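May 2024, Provilcombe

Stopped the shelf-stocking cell twice today. Same fault both times, code 731, grip force lost during approach.
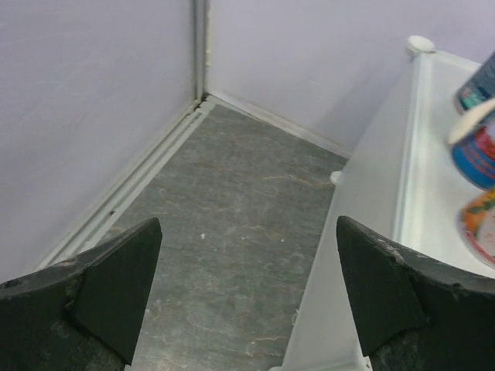 The first stop came at cycle 31 of the morning run. The arm had reached its pre-grasp position and halted with the fingers open. I cleared it, re-homed the wrist and it ran on. The second stop was after lunch and would not clear until I cycled the power to the gripper controller, so I logged it as a hard fault and took the cell out of automatic.

Dindo Bautista thinks it is the wrist cable. I am less sure. Resistance through the connector read normal with the arm parked, but I have not measured it with the wrist turned fully over, and that is where both stops happened. The fingers are worn too. There is scuffing on the faces and small chips along the upper edges, which suggests contact with something hard at some point. Worn fingers would not give a 731 on their own – they might if the controller is drawing extra current to find its closing point.

The counter stands at 3,234 cycles. The El-Sayed manual gives no replacement interval for the fingers, only "inspect regularly". Have written to them.

One safety point. After the second fault the arm sagged roughly 31 mm before the brake held. It should not sag at all. I have put a lockout tag on the isolator and told the late shift that hands stay out of the shelf corner until the brake is tested.

Tomorrow: meter on the cable with the wrist turned, then the brake test. Spare fingers are in the Stikby drawer, if Dindo put them back.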